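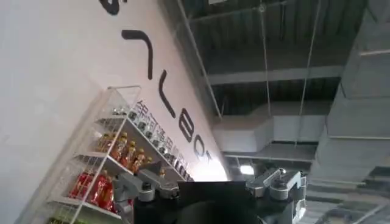
Arranging a four-tier wire display shelf by color
Posted by Kazue Ishida in Shop Fittings and Display

Our shop at Wuvonmont has a white wire shelving unit with four tiers, positioned in front of a white wall that carries large black lettering. The bottles are currently grouped by color: silver-gray at the top, amber-orange on the second tier, red on the third and green-labeled items at the bottom. Management has asked whether this order should be kept when the display is reset in September. I would also appreciate advice on whether the label strip along the top front edge is sufficient, or whether every tier requires one.

Gaétan Ross
The present order may be retained. Color grouping allows customers to find a product from a distance, and it allows staff to notice a misplaced item quickly. Before the reset, please confirm the load limit of each tier with the supplier, as full bottles are heavy and the larger sizes are better kept low. Each tier should have its own label strip - a single strip at the top is easily read as applying to the whole unit. The strips should be in the same language and type size throughout.

Emiko Wada
We keep silver at the top too. It looks fine.

Dymphna McGrath
I agree with the first reply on labels. With regard to the wall, stock on the top tier should remain below the lettering wherever the sign must be read from the entrance. At our Prulta branch the unit was moved 8 inches to one side for this purpose, and the work required 2 members of staff. Bottles should be removed before the unit is moved.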